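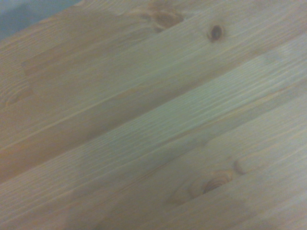 Bench Hand / Table Finisher (part time)

Lindqvist is a small furniture shop that makes pine tables, benches and shelving to order. We are looking for one person to help with sanding, oiling and final checks on our tabletops.

Most of our tops are plank-built pine. The boards arrive planed and we pick them for grain, lay them out, glue them up and flatten them. We keep the knots. Customers order from us knowing that, so part of the job is telling a sound knot from one that will come loose, and filling the ones that need it.

What you will do

Sand tops, edges and legs, by machine and by hand
Check the seams between planks and mark any gaps
Fill and level knots
Put on oil or soap finish and buff between coats
Wrap finished pieces for pickup
Sweep up and empty the dust bags at the end of the shift

What we need from you

You have done some woodworking before. It does not have to be paid work. You can stand for most of a shift and help lift a tabletop with another person. The larger ones weigh 86 pounds. You notice scratches and glue marks before the finish goes on. You can follow a written cut list.

Experience with the Vudine range (our bench and shelf line) is not expected. We will show you how it goes together.

Hours and pay

Three shifts a week, 7:30 to 1:00, with a paid break. Days can be worked out between us, but one of them has to be a Friday, when most orders go out. Pay depends on experience and will be discussed at the interview. There is a four-week trial period at full pay. Extra hours are usually available from September on.

We supply dust masks, ear protection and gloves. Please bring your own closed-toe work shoes.

The shop is on the ground floor at 151 Aris Road, with parking behind the building. The bus stops across the street.

How to apply

Send a short note about what you have made or repaired, with a phone number where we can reach you. Two or three photos of your work are welcome. A resume is fine but not required. Write to Märta Hägglund at the shop address or leave your note at the front counter. Questions about the work itself can go to Teodor Åberg, who runs the finishing room.

Applications are open until 07/01/2026. We will call everyone we want to meet within two weeks of that date, and the interview includes an hour of paid sanding at the bench.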